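Doltex hand-held grippers: three months of collecting demonstrations at the kitchen end of the house

By Darlene Friesen

I have been putting off this review since August, mostly since I wanted to get through a proper batch of recordings before I said anything nice.

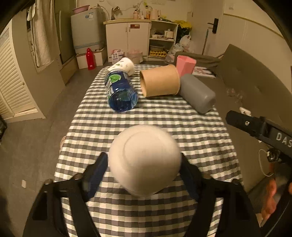 The short version is that I like these grippers a good deal, and I like the method they were built for even more. If you haven't followed this corner of robotics, the idea is that you skip the robot while you're gathering your data. A person holds a gripper in each hand, a camera rides along on it, and you simply do the chore — pick up the cup, turn it over, set it down — while everything gets recorded. Later on, a policy is trained on those recordings and run on a real arm with the same kind of fingers. I came to it from years of driving arms around with a joystick (my poor wrists!), and the difference in how fast you can work is just wonderful.

We recorded 467 demonstrations with the pair, all of them simple tabletop jobs with cups and bottles. Our old teleoperation setup gave us 16 usable ones on a good afternoon, and I was always worn out by the end of it. With the hand-held pair my colleagues were comfortable after a few minutes, and they moved the way people move, with little corrections and changes of mind, and I do think that shows up in the training.

Now for the results, which I know is what some of you scrolled down for. We trained one policy on the Doltex recordings and one on the older joystick set, and ran both on our Usuga arm. The hand-held policy was clearly better at turning cups over and a bit better at standing bottles up. It was no better at stacking, which surprised me, and I have gone back and forth on why. My best guess is that people stack quickly and carelessly when they know they're good at it, and the policy picked up the hurry without the skill. I'd love to hear from anyone who has seen the same thing.

I do have complaints. The trigger spring is stiff, and after 6 sessions in one week I had a sore thumb. The cables want to wander wherever your elbow is going. Syncing the two hands in the Itby software works fine most days, but when it slips it slips quietly, and we lost a whole evening of recordings before I learned to check the timestamps first. The manual gives that one line, on the second to last page.

I borrowed the Brivthorpe set for a couple of weeks as well, to be fair to it. It is lighter and the trigger is lovely, but the fingers flexed more than I wanted on paper cups, and I went back to the Doltex pair without much regret.

Would I buy them again? Yes, and I'm hoping to reach 1,000 demonstrations by spring, with a softer spring fitted if I can find one the right length.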